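I have spent 13 months choosing a desk and would like to report my findings before I forget why I started. A thread.

I wanted a plain white top with enough room for a laptop, a lamp and both elbows. I thought this would take an afternoon.

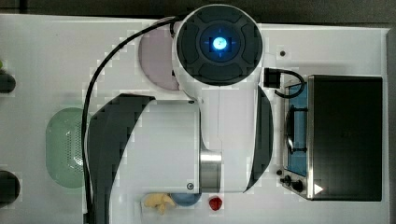 The first thing you learn is that white comes in 4 kinds, and the store will only call one of them white. The others are Chalk, Oat and something called Quiet. I was shown Quiet twice. It's gray.

Then there's depth. Most desks sold for "small space living" are as deep as a bookshelf. You can put a laptop on one or you can put your arms on one.

I went for the Odel first, on the strength of 800 reviews. I read far too many of them. A good half were people saying the box had arrived and they were excited to open it. Five stars.

The Odel wobbled. I folded up a takeout menu and put it under one leg, and then it wobbled in the other direction. Back it went, minus the menu.

Next was the Gradik, which comes with 42 screws and a drawing of a man smiling at 42 screws. I had one left over. I still think about where it should have gone.

The Gradik was fine, to be fair to it. It was also an inch too wide for the wall, a wall I had measured myself, in April, with a tape measure I was sure I knew how to read.

My sister has it now. She says it's lovely – she says this more often than I'd like.

Somebody will tell you to buy used. I looked at a used Vedus. The listing said "minor wear." There was a burn on it in the shape of an iron, including the little steam holes.

So I'm typing this at the kitchen table, which is brown and round and has a bowl of lemons on it. Deliveries of the next one are between 8 and 6. I've moved the lemons.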